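The Long Way Back to the Game Room

Undwood, Oct 26, 2019

The lights come on at the Ernell building a little before four, and by half past the bus has dropped off the first players. Most of them come straight from school or work. They hang their coats on the hooks by the stairs, put two dollars in the coffee can and go down to the basement, where the tables are.

Undwood had an arcade until the nineties. It was called Fundale, it stood next to the shoe repair on the lower end of Main Street, and anyone over 35 in town will tell you where the pinball machines were. When it closed, the cabinets went to a dealer two counties over and the space became a tax office. For years after that, people who wanted to play games with other people did it in their own living rooms, or drove to the city.

The game night that runs in the Ernell basement started with one television and a borrowed folding table. It now has 229 names on its mailing list. On a busy evening in August, 117 of them turned up, and the line for the bathroom went up the stairs and out past the front desk. That was the night the group decided to ask the building for the second room.

What draws them is hard to pin to any one thing. A lot of the older players say they like hearing other people. Online play is easy and there is always someone to beat, but you do not hear a groan from across the room when a match turns, and you do not end up eating somebody's leftover birthday cake. The younger ones tend to come for the tournaments first and stay for the card tables. There is a retired couple who have never picked up a controller and come only for cribbage.

The rent is the main worry. The Hellström bakery on the corner pays for the first room in exchange for a sign by the stairs and a steady flow of hungry teenagers at closing time. The second room comes out of the coffee can, and some months it is close. In the spring the group sold off a shelf of duplicate games to cover the heating bill. A few of those have since come back as donations.

Rules are few. Food stays off the play tables. If someone is waiting, you play best of 3 and get up. Beginners can ask for an open table and will get one, even on tournament nights, which was argued over for a while and then settled by a vote.

Equipment is its own subject. People bring what they are used to, and what they are used to varies a great deal. Some swear by the pad that came with the console. Others want large round buttons they can hit with the flat of a finger, the kind they grew up with at Fundale, and will carry a heavy box across town to have them.

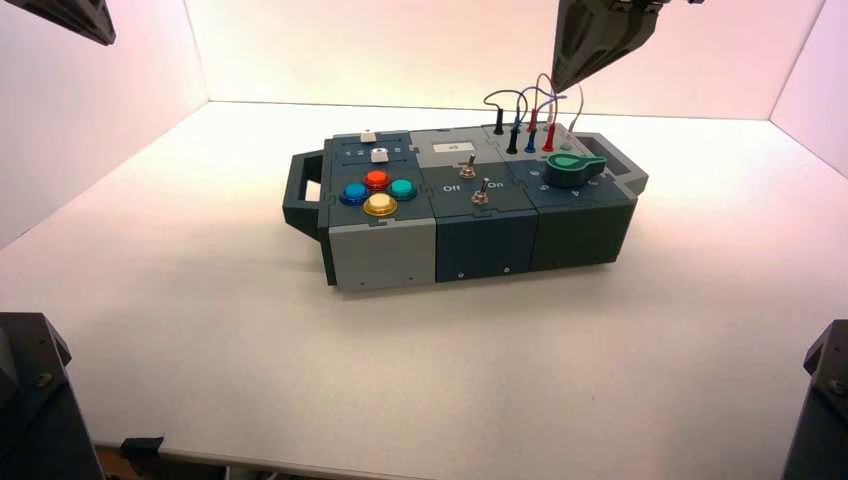
Round push buttons on a modular control box. The handles are at either end.

Newcomers often ask what they should buy, and the usual advice is to buy nothing for a month. There is a lending shelf under the stairs, and most regulars will hand over their own gear for a round or two. Hands differ, and so do the games people settle on. A player who came in wanting to learn fighting games may be over at the puzzle screen by winter.

The second room opens next month if the wiring gets done. It has a low ceiling and one outlet, and the paint is a green that no one will admit to choosing. The cribbage players have already asked for the corner by the radiator.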